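List: bench-supplies
Subject: Re: bottled water pH vs. label, and the blue button
From: Hema Panicker

On Monday Khamphan wrote:

> I put the red-label bottle through the Tostaneo meter twice and got
> 6.8 and then 7.1. Is the printed range supposed to hold for an open
> bottle, or only sealed? Also, can the buzzer button stay on the same
> table as the samples? I keep reaching over it.

Taking the pH first. The label gives the value with a temperature next to it, and the two have to be read together. The line is at the lower edge of the white panel, under the table, in very small print: pH 7.3±0.5 at 25°C. So anything from 6.8 to 7.8 is inside the range. Your first reading is on the limit and the second is well within it. I would not report either one as a discrepancy.

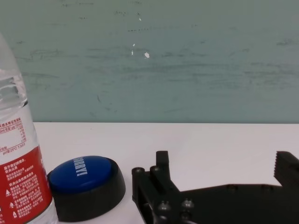

An opened bottle takes up carbon dioxide from the air, and in water with this little buffering the reading drifts down. How far depends on headspace and how long the cap is off. I left 315 mL in a beaker over lunch once and lost 0.4. The printed range says nothing about that case as far as I can read it, and my Chinese is limited to the table headings, so if someone on the list can translate the paragraphs on the red part of the label, please post them.

The drift between your two readings goes the other way, which makes me suspect the probe. Low-conductivity water is slow on the general-purpose electrode we have. The Iltus probe settles in 90 seconds on tap water and takes much longer on this. If you wrote down the first number that held still for a moment, that would explain 6.8. My procedure, for comparison:

1. Calibrate at 7.00 and 4.01 the same morning. Do not reuse the buffer from the day before.

2. Bring the sealed bottle to room temperature and record the temperature. The meter compensates for the electrode slope, it does not convert the sample to 25°C.

3. Stand the bottle upright in the middle of the table with the red cap still on until the electrode is rinsed and blotted.
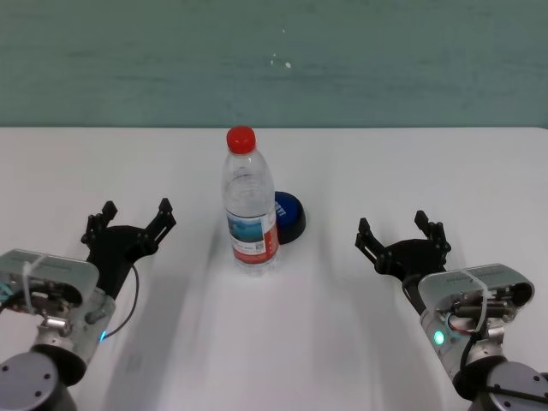
4. Open, pour, immerse, swirl once, then leave it alone. Read at 6 minutes.

5. Repeat on a second pour from the same bottle. If the two differ by more than 0.1, recalibrate and start again - do not average them.

On the button. It can stay on the table as far as I am concerned, but not against the bottle. The base is thick enough that a beaker set down in a hurry will catch the rim and tip. I would put it a full forearm to the right of the samples. If it gets splashed, wipe it and take the batteries out before putting it back.

Relter asked off-list whether we should buy a 1000 mL jug of reference water and stop using bottled. I have no objection, but the bottled water was only ever meant as a quick check that the meter was sane, and for that a range of ±0.5 is adequate. For anything finer we need a better electrode first.

Khamphan, can you rerun with the longer wait and post both numbers along with the temperature?

Hema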